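The Liepiņa line, and where it stopped

August 11, 2020

Aivar Liepiņa had 3 shoeboxes and a surname. That was it. His grandmother came off a boat at Hull in June 1948 and said almost nothing about what came before, so the family made it up. Baltic gentry, one uncle reckoned. Circus people, said another.

Neither, as far as the paper goes. Parish books from a village near Cēsis have the Liepiņas as tenant farmers, then millers, then farmers again. The spelling wanders. A clerk drops the tail off the n, an English one turns it into Lepin, and somewhere in Bradford there's a Leaping, which Aivar is very fond of.

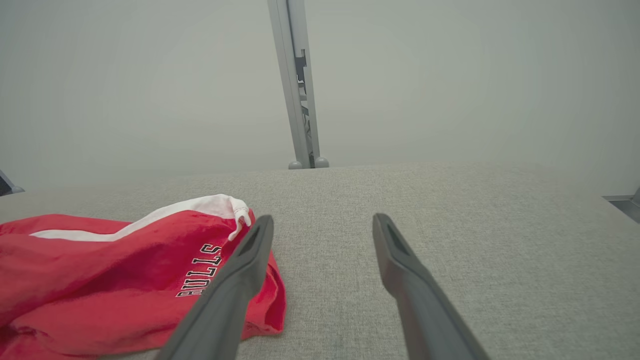
Red garment on a light grey fabric surface.

The break came from a ship's list. Line 3748, his grandmother, travelling with a girl of 10. Nobody in the family had heard of a girl. Same surname, different birthplace. Sister? Cousin? A neighbour's child put down as family to get her on board? It happened, more than you'd think.

He spent the winter on it. Wrote to a mill firm called Vernico, long since swallowed up by Ellberg, and got back two pages of hostel rent records, badly copied. The girl is in there. Room shared with a Mrs Jacquet, Belgian by the look of it, and a family named Hilton next door who later stood witness at a wedding.
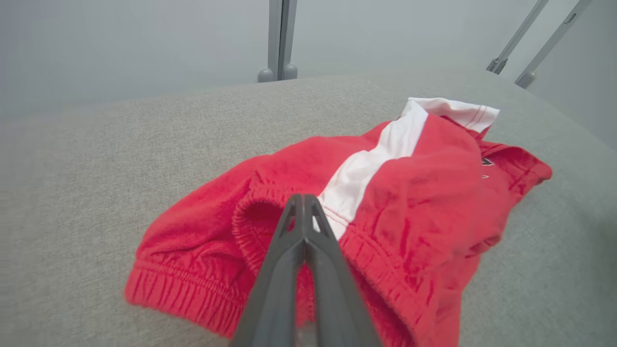 That wedding was the way in. Witnesses are always worth a look, people skip them and go straight to the bride's father. The certificate gave a married name, the married name gave an address, and the address gave a daughter, now in Halifax and rather suprised to get a letter.

They've spoken twice on the phone. She has a christening spoon with initials that fit, and a photo of two girls outside a church that doesnt match any in the shoeboxes. Next job is the church. Aivar thinks Valmiera, she thinks further north. The archive is slow at the moment and he's still waiting on the 1935 census pages.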